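Ticket: sim demo for the open day, viewer trouble
Opened by: Duygu Karabulut
Status: closed

Hi Hnat! So the open day at Rankin is on Wednesday and I've got the grasping demo more or less ready, except the viewer on the lobby machine (the one we call Ferine) is driving me up the wall. It loads, the arm shows up, the toy plane shows up, and then after 30 seconds or so the whole window locks. The sim keeps running underneath, I can see the log ticking along, but the picture just sits there. On my own desk machine it's fine all day long.

What I've tried so far: restarted the viewer, restarted the machine, swapped the display cable (I know, I know), and turned the shadows off. Same lockup every time.

Update, 10:40 am
Hnat asked for the viewer settings, so I pasted them into the shared folder. He spotted that the frame cache was set to 200 on Ferine and 6 on mine. I have no memory of changing that, but it was me who copied the Brasach profile over last month, so it probably came along for the ride. Dropped it to 6 and got past the lockup point for the first time. Hooray!

Update, 11:25 am
Spoke too soon. Locked up again, this time at step 177. Hnat thinks the big monitor is asking for a higher refresh rate than the graphics driver likes. He wants me to cap it by hand in the viewer and leave the monitor alone, because the Gustton folks use that screen for their talk right before ours and I don't want to be the person who broke it.

Update, 2:15 pm
Capped it. Let the approach episode loop the whole time I was at lunch and it was still moving when I got back, no lockup at all! I also took the gravity toggle off the menu so a visitor can't poke it halfway through, and made the background plain dark gray, which looks much nicer on the big screen than the checkerboard we had. Grabs from the viewer, both with the gripper next to the biplane:
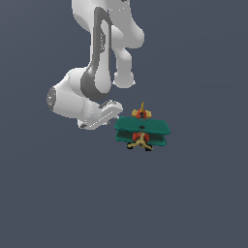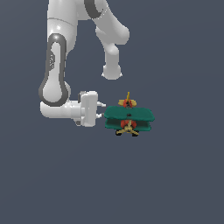
Does the viewer cap slow down the simulation itself?

The cap only limits how often the window redraws, so the physics steps run at the same speed as before and the log timestamps stay the same.

Update, 3:50 pm
Hnat ran it from his account too and had no trouble, so I'm happy. Settings are saved under the open day profile. Please don't load the Brasach one on Ferine before Wednesday, it'll put the old cache number right back. Closing this, and thanks a million, Hnat!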